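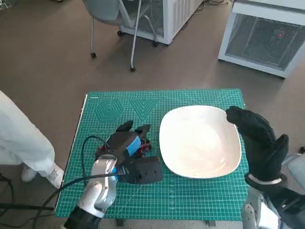 White plate on the cutting mat

Ticket: Footprint totals wrong after supplier data import
Product: Fekitz (product impact calculator)
Opened by: Xóchitl Cuevas, Foltport
Priority: High
Status: Resolved, one item left open

Problem

Tableware range. Imported the new supplier sheet from Neneck on Monday, 9:20 am. Carbon per piece for the dinner plate jumped way up, water use went to zero. No error on import, green check next to every row. Other ranges look normal.

Need this fixed before the February report goes to the buyer. They compare us with last year line by line and they will ask.

What I tried already
- Reimported same file. Same result.
- Logged out, cleared cache, other browser. Same.
- Deleted the plate and made it again from the template. Same.
- Rolled back to the old sheet. Numbers go back to normal, so its the sheet or how Fekitz reads it.

Reply, Fekitz support, 10:05 am

Thanks. Can you send the raw file, not the export from our side? Also which method set is the project on, and is the functional unit per piece or per kg? It's under Project > Settings > Scope.

Xóchitl Cuevas, 10:31 am

Raw file attached. Functional unit is one piece. Method set is the default one, never touched it.

Looked in Scope while I was there. System boundary says cradle to gate. Should be cradle to grave, we changed that last year?? Did the import change it or was it always like that. Can't tell, history only shows my name on everything.

Fekitz support, 11:12 am

Import can't change the boundary. Somebody with edit rights can, and if you share one login the history will show the account owner. Please check who else uses it.

On the file: three separate things in it.

1. Kiln energy column. Neneck used to send kWh. New sheet is in MJ. The header says MJ but our importer matches on column position when the template is marked "legacy", and yours is. So it read the MJ figures as kWh. That's your carbon jump.

2. Water column moved two to the right and there's a blank column where it used to be. Blank reads as zero. No warning because zero is a legal value. Agree that it should warn, passing on.

3. Recycled content is typed as 40 in the new sheet, used to be 0.40. Importer caps anything over 1 at 1, so the plate is being treated as fully recycled. This pulls the carbon DOWN a bit, so your real error from item 1 is larger than what you see on screen.

Xóchitl Cuevas, 11:40 am

OK that explains it. So the totals on screen are wrong in both directions, great.

Switched template from legacy to header matching. Reimport gives me "unit not recognized" on row 6. Rest went in.

Fekitz support, 11:58 am

Row 6 is glaze. Unit cell has a trailing space. Delete the space, save as CSV, try again. Don't save from the preview window, it puts the space back.

Xóchitl Cuevas, 1:15 pm

Did it from the preview window before I read the end of your message. Did it again properly. All rows in.

Carbon now close to last year's, slightly under. Makes sense — Neneck moved to a shorter firing. Water is back, recycled content shows 40 percent. Boundary set to cradle to grave by me, reran everything.

Still off: packaging. Shows up twice in the end-of-life stage, once under Foltport and once under Ochoa. Ochoa only does our warehouse and shipping, they don't own any packaging in the model.

Fekitz support, 2:02 pm

Seeing it too. When the boundary was on cradle to gate, Ochoa's transport step had the packaging attached by hand, prob as a workaround so it wasn't lost. Now the disposal stage is back on and it gets counted again. Open the transport step, Inputs tab, remove "carton, corrugated" and "paper wrap". Leave the pallet.

Xóchitl Cuevas, 2:26 pm

Removed both. End of life looks right now. Exported the report, checked 5 products by hand against my own spreadsheet, all match to the second decimal.

Asked the team about the boundary. An intern changed it in the fall for a test and forgot to put it back. Getting seperate logins.

Fekitz support, 2:40 pm

Good. Separate logins are under Account > Seats, you have 2 unused on your plan. Marking resolved. Request for a warning on blank water values stays open, will post here when there's a release for it.

Xóchitl Cuevas, 2:44 pm

Thx. Please also ask for a warning when recycled content goes over 1, same issue really. Sending Neneck a note about the units.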